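I keep reading that you need to let bread dough rest for 24 hours or it isn't worth eating. The Plotonon baking blog says so, and so does every commenter under it. I tried it in April, two batches, same Avton flour, one rested overnight and then some, one given almost 7 hours on the counter. 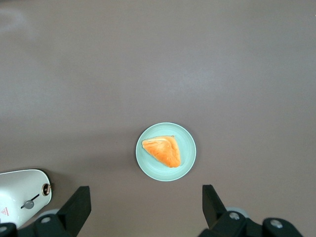
One piece, green plate.

I couldn't tell them apart. My sister-in-law couldn't either, and she pays $130 for weekend classes at Prindirau. Maybe the long rest matters with a better oven – mine runs cool on the left side and always has.

The blog's post has 800 comments and I didn't find one person who had tasted the two side by side. I'm going back to the short version until somebody shows me a blind test.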